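Fludton Guest Rooms: Frequently Asked Questions

When can I arrive?
Check-in is from 3 in the afternoon. If you will come later than this, please write to us one day before, so we can leave the key in the box.

Is breakfast included?
Yes, for all rooms. It is served at the Rundska cafe, on the ground floor of the same building.

How many rooms do you have?
We have 12 rooms, and 6 of them look to the garden. We can note your wish but we cannot promise it.

How do I come from Sturndale?
Take bus 472 to the last stop. From there it is nearly ten minutes by foot.

Can I bring my dog?
One small dog per room is allowed. Please do not leave it alone during breakfast.

How often is the room cleaned?
Every second day. If you spill something in between, ask at the desk for a cleaning cloth. A soft microfiber one is good for smooth surfaces, and please do not use the bath towels for this. 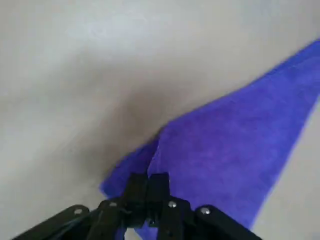

Can I cancel my booking?
Until three days before arrival it is free. After this we keep the price of the first night.

Last updated: October 29, 2024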